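Section 6: Setting up your retreat in Burodach Away

Now for the fun part! Once your team list is in, you can build the whole retreat from one page, and it starts to feel like a real trip.

1. Open Events and choose New retreat.
2. Type a name people will recognise. "Brotis, October" works nicely.
3. Set the number of nights. The longest stay you can book in one go is 7.
4. Pick a venue from the list and press Hold rooms.

Note: a hold lasts 53 hours. You'll get a reminder by email before it runs out.
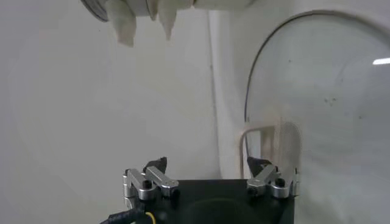 Fig. 6a. Two-fingered gripper, fingertips pointing up.

5. Go to Guests and tick everyone who is coming. You can invite up to 400 people, so even the big sales get-togethers fit on one list!
6. Add food needs and room sharing wishes beside each name.
7. Press Send invites. Replies show up on your page as they arrive, and it's lovely watching them roll in.

Caution: changing the venue after step 7 cancels every reply. Copy the retreat first if you want to compare, say, the Akinola lodge with the Gumetti lakeside rooms.

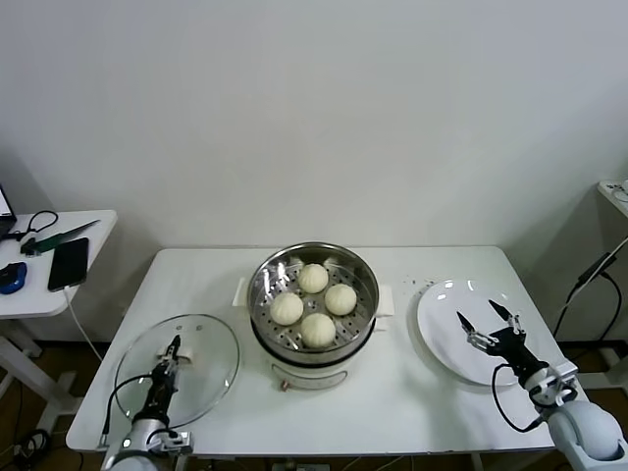
8. Open Timetable and drag in your sessions. Leave some free afternoons too, as guests can add their own walks and swims to any gap.
9. Press Publish. Everyone gets the same timetable on their phone, and later changes appear there straight away.

To print door signs and name badges, go to Section 7.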